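The Robot Will See to Your Crumbs Now
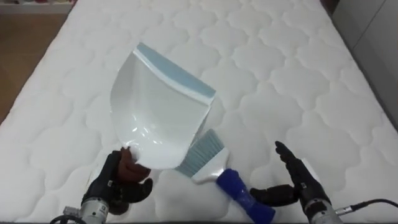
Home & Consumer Desk

Vy Đào has been cleaning short-stay rentals in Mulldale for long enough to have strong views on mattresses. Quilted ones are the worst, she says. Every stitched dip is a little trap for toast crumbs, sand and whatever else the last guests brought to bed. So when a firm called Driltusness offered her a trial of its new two-armed housekeeping service, she sent it straight to the bedroom.

The service is called Lemar. You don't buy the robot. You book it by the visit, a technician brings it in a van, and it works through a list of chores you pick from a menu. The brochure calls this "whole-home care". The menu I was given was a good deal shorter than a whole home, and half the entries on it were marked "coming in February".

Mattress sweeping is one of the jobs you can book today. It uses the sort of dustpan and brush anyone might own, a white pan with a light blue strip along the lip and a brush with a bright blue handle. Driltusness makes a lot of this. Its robot has hands with fingers, the argument goes, so it can use your things and you don't need to buy special gear from them. I like that argument. I'd like it more if the company didn't also sell an "approved tool bundle" on the same page.

Watching the thing work is an odd mix of impressive and dull. With the left hand curled around the pan and the right open beside the brush handle, it looks very much like someone about to get on with it. Then you wait. Picking up a brush that is lying flat on a soft, lumpy surface is harder than it sounds, and Cường Tử — sorry, Cường Từ, he has corrected my spelling before — who runs demonstrations for the company, is fairly open about that. A mattress gives under the fingers. A tabletop doesn't.

I asked him how long a double bed should take. He said 40 minutes, including setup. Vy, who was standing behind him, said she does one in 4. He pointed out that she could be doing the bathroom in the meantime, and that's fair, as long as the technician isn't also standing in the hallway asking where to plug in.

That technician is my main problem with Lemar. Each visit comes with one, and the fee of $80 covers their time as well as the machine's. For that money in Mulldale you can hire a person who will do the bed, the floor under it and the windows. Toàn Quách, who manages sales, told me the human helper will be phased out "as confidence grows". He wouldn't say whose confidence, or when.

Then there's the question of what counts as finished. The booking terms promise a "visibly improved surface". I have read that line several times and still couldn't tell you what would get me a refund. On a white mattress, crumbs are easy to see from close up and very hard to see from the doorway. Stains, odours and dust mites are all outside the service, and so is anything below the top layer. A vacuum with an upholstery head handles most of the same job and lives in a cupboard.

Wichai Prasertsri sees it differently. He has arthritis in both hands and has signed up his flat in the Yurt building for 2 visits a month. Bending over a bed with a brush hurts him, and he doesn't like asking his daughter. "I don't care if it's slow," he told me. "I've got the paper to read." He is the customer Driltusness should be talking to, and he doesn't appear anywhere in its advertising, which is all young couples with very clean benches.

If you're in his position, book a single visit before taking the monthly plan, and get the list of chores in writing. Ask which ones the robot does alone and which ones the technician "assists" with — the brochure uses that word over and over. Everyone else can wait for February and see how much of that menu turns up.

Vy has decided not to renew after the trial. She did ask where she could get the dustpan.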